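8/14/26
Subtitle workshop, Sedura print

Picked up at reel 3 with Vittoria. The Spanish dialogue list we got from Dokon is for the longer cut, so everything after the wedding dance is off by 422 frames. Shifted the whole block in one go and spot-checked five lines. Four sit fine. The grandmother's line on the stairs still comes in early and needs to be moved by hand.

The boy's voiceover is the harder job. He talks fast and the jokes hang on the last word of each sentence. Vittoria's first pass keeps the word order and runs to three lines in places, too much to read over the circus shots. We agreed on two lines at most, 74 characters for the pair, and to let the small asides go if the picture carries them. Abílio objects to losing "says my uncle, who is never wrong." I put it back. It fits if we drop "yesterday."

Songs: Sun-ja wants all three subtitled. I would leave the cabaret number alone, as the film only plays the chorus and the husband talks over it. Left it open. Both versions are saved, the one with songs has an S at the end of the name. 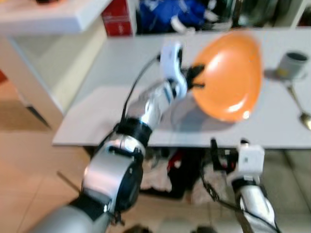
Arm with the orange plate, over the white table.

Reel 4, the dinner argument. Half the table speaks French and half Spanish, and the father pretends not to follow the French. If we subtitle both the same way, that joke is gone. Tried italics for the French. Han-gyeol read it cold and took the italics for offscreen voices, since that is how we use them in reels 1 and 2. Went back to plain type. Next try is to leave two of the French lines without a title and see if the father's face does the work. Vittoria is against it. Will show Eun-seong both.

Name spellings: the list has the mother as Amparo in reel 1 and Amparito from reel 4 on. Checked by ear, he really does switch after the hospital. Keep both.

Still to do:
Stairs line, reel 3
Credit song, no lyrics from Honkanen yet, asked in June and again this morning
Reading speed check on reel 5, anything over 15 characters a second gets cut down
Ask Dokon if the shorter cut has its own list

Stopped at the train station shot.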